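Tillbridge Community Boards > Home & Kitchen > Strata and renting
Topic: body corp wants to ban cooking appliances on balconies, anyone fought this?

stasimitz_unit9
Got the notice under the door last night. Proposed by-law, no cooking appliances of any kind on balconies, "including but not limited to barbecues, electric cookers, slow cookers and hotplates". Vote is in May. We've got a 2 bedroom place with a galley kitchen and no rangehood worth the name, so anything smelly gets done outside. Curry, stock, corned beef. Has anyone had one of these knocked back?

gumleaf_gal
Which building? We had the same at Pacheco Court, they only wanted gas bottles gone in the end. Read the wording properly before you go in swinging.

stasimitz_unit9
Pacheco Court is next door to us lol. Ours is the Jimoden managed one. Wording is as above, it's everything with a plug.

ratbag_renter
Jimoden are hopeless. Took them 3 months to fix our intercom and they still sent a letter about a towel on the railing.

kelpie77
Going to disagree with the pile on here. I live above someone who does ribs out there most arvos in summer and I have to shut every window. Smoke alarm went off once, MY smoke alarm. People act like the balcony is their backyard, it's someone else's bedroom window.

stasimitz_unit9
Fair re smoke. But that's a barbie. Mine's an electric pot with a lid on, nothing's getting charred

kelpie77
Stock for eight hours is not nothing. Smell travels.

stasimitz_unit9
Eight?? Two at most.
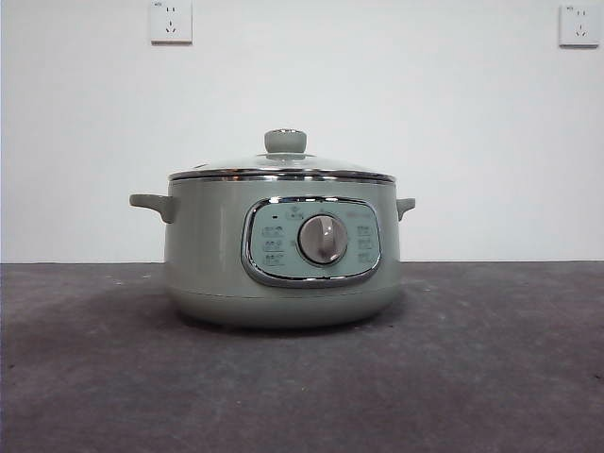 Anyway the bit that bugs me is the fee. There's a $287 "compliance inspection" charge in the same motion, payable by the lot owner, so my landlord will pass it straight on. Can they tack that on??

gumleaf_gal
Depends on your state. Here a by-law can't work as a fine, that has to go through the tribunal. Ask for the motion to be split – the ban on one line, the charge on another. Plenty of people will vote for the first and not the second.

old_mate_levy
Was on ours for years. Split motion is good advice. Also as a tenant you don't get a vote, your owner does. Get them to send a proxy in early, half the owners in these places don't bother and it gets through with a handful of people in the room.

ratbag_renter
my owner lives overseas and has never answered an email, good luck with that

old_mate_levy
Then go through the agent. In writing. Keep it short.

kelpie77
For what it's worth I'd vote for a smoke and gas ban and leave the electric stuff alone, even with the smell. Put that up as an amendment and you'd probably get people like me.

stasimitz_unit9
ok thats more reasonable than I was expecting, ta. Drafting something tonight. Does it need to be on a form or is an email alright

gumleaf_gal
Email to the secretary, cc the manager. Put the lot number in the subject or they'll sit on it.

brolga_b
Can I add, check the power point out there. Ours was never rated for outdoors and the sparky charged $100 just to come and tell us so. If they bring up safety you want to have that sorted first.

stasimitz_unit9
Hadn't thought of that. It's got a flip cover but no idea past that, will ask the agent when I write about the proxy

ratbag_renter
let us know how it goes, bet they do the towels next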